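Teleoperated demonstration

Teleoperated demonstration is a method of robot teaching in which a person controls an arm remotely while joint positions and camera streams are recorded. It differs from kinesthetic teaching, where the operator moves the arm by hand. Both produce trajectories from which a control policy is trained.

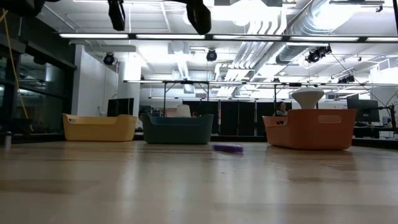
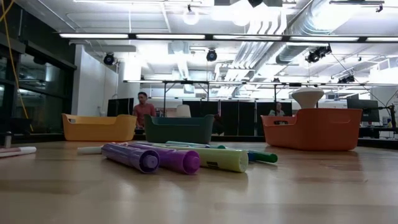
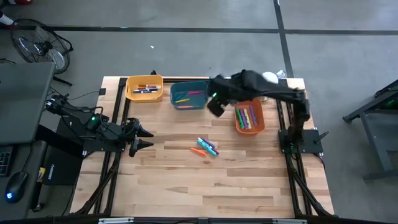
Tabletop work area with three colored baskets, from three views. Markers and two robot arms are visible in the third.

Sorting of small objects is a common teaching task. Pens and markers are hard to grasp when they cross or touch, and a demonstrator must often separate them first — a step that scripted motion handles poorly.

Equipment

In a leader-follower system such as the Zornex, the operator moves a lightweight copy of the arm and the working arm repeats its motion. The Zelteck controller uses handheld grips instead. Two-arm systems record both arms on a common clock.

Data volume

The Gretik sorting set, released in April, contains 2000 demonstrations of 4 tasks. A further 158 were discarded for dropped frames.

See also: Hsu interface; Kinesthetic teaching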